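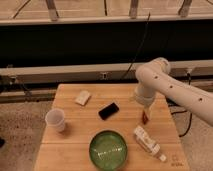

Rostmont Legal Clinic Newsletter
November 19, 2022

Changes to Intake for Record Sealing Petitions

The Rostmont Legal Clinic will change the way it accepts requests for help with record sealing petitions. The new procedure applies to all requests received after the Thanksgiving closure. Clients whose files are already open will keep their assigned attorney and do not need to reapply.

Until now, applicants were asked to bring their complete court paperwork to a first meeting. Many people do not have these papers, and older case files can take several weeks to arrive from the clerk's office. Under the new procedure, an applicant may open a file with a photo ID and a signed release. Clinic staff will then request the docket sheet and the final disposition directly from the court.

Intake appointments will be held at two locations, the main office on Escobar Street and the branch office in the Randov Building. Evening appointments are offered at Escobar Street only. Applicants who need an interpreter should say so when they call, and one will be scheduled at no charge.

Each request will be reviewed by a staff attorney within six business days. The attorney will determine whether the case can be sealed under current law, whether any waiting period remains, and whether unpaid fines or restitution must be settled before a petition is filed. Applicants will receive the result of this review by mail. Those found not yet eligible will be told the earliest date on which they may apply again.

Cases that ended in dismissal or acquittal are handled separately. Many people assume that such a case disappears from public view on its own. In a number of courts it does not, and the arrest may still appear when an employer or landlord orders a background check. The clinic encourages anyone in this position to request a review, even if the case is many years old.

Applicants should also be aware that a sealing order binds the court and the agencies named in it. Private screening companies may continue to report old information until their files are updated. The clinic will provide each successful petitioner with certified copies of the order and a form letter that may be sent to such companies. Petitioners are advised to keep at least one certified copy in a safe place, as replacement copies carry a fee.

The Grustetti Fund has renewed its support for filing costs. Grants are available to clients who do not qualify for a court fee waiver and who meet the fund's income limits. Applications opened in August that are still pending will be considered under the previous limits.

Attorneys who wish to accept referrals under the new procedure must complete a four-hour training session, offered at the Escobar Street office. Registration forms are available from the front desk at either location.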